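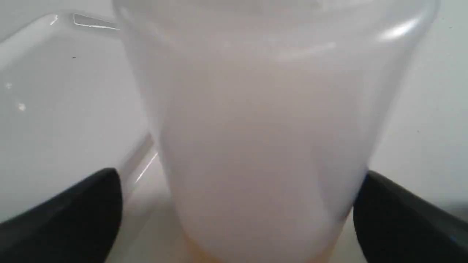

Vonow Opens Cold Drinks Counter at Daly Street, With Cup Return Program to Follow in February

DALY, 2025-12-20. Vonow, the operator of the Giltar cafes, has opened a cold drinks counter at its Daly Street location. The counter serves milk-based drinks prepared on the premises and is open to the public during regular cafe hours.

The opening menu is built on a short range of chilled milk drinks, including plain sweetened milk, rose milk, oat milk with cardamom, and a yogurt drink thinned with water and a little salt. Each is offered in 2 sizes. Guests may ask for any drink without added sugar, with the exception of the rose milk, which is made with a prepared syrup.

"Our guests have asked for a cold drink that is simple and not too sweet," said Gifty Bonsu, director of food and beverage at Vonow. "We tried a great many recipes over the past year and kept the ones our own staff went back to. The rose milk was the last to be settled. We changed the amount of syrup several times before we were satisfied with it."

The counter occupies the former newspaper stand to the left of the main entrance. Work on the space included a new refrigerated cabinet, a hand sink, a lower section of counter for guests who use wheelchairs, and seating for customers waiting on orders. The cafe remained open during construction.

Drinks to go are served in frosted plastic cups that taper toward the base. Guests who stay in the cafe may ask for a glass tumbler at no charge.

In February, Vonow will begin a cup return program at Daly Street with Wumach, a materials recovery company. Guests will be able to place empty cups in a marked bin beside the door. Wumach will collect the bin, rinse and sort the cups, and send them for recycling. Lids and straws will be collected in a separate bin. A trial held at the Giltar cafe on Wumach's own campus brought back 266 cups out of the first 1000 served, and the bins have since been moved closer to the exit.

"The trial showed us that people will return a cup if they do not have to look for the place to put it," said Brodie Faulkner, accounts manager at Wumach. "We also learned that cups with a good deal of drink left in them are hard to handle. The new bins have a drain at the top so that guests can pour out what remains."

Vonow will report the results of the Daly Street program on its website after 84 days of operation. A decision on extending it to other Giltar cafes will be made at that time.

Allergen information for all drinks is posted at the counter and is available in print on request. The milk drinks contain dairy, except for the oat milk with cardamom, which is prepared with separate pitchers and utensils. Traces of tree nuts may be present in all items.

About Vonow
Vonow owns and operates the Giltar cafes and provides catering for offices, schools and private events.

About Wumach
Wumach collects and sorts used food service packaging for restaurants, cafes and workplace dining rooms.

Media contact
Press Office, Vonow
Interview requests and requests for menu samples may be left at the Daly Street cafe, marked for the attention of the Press Office.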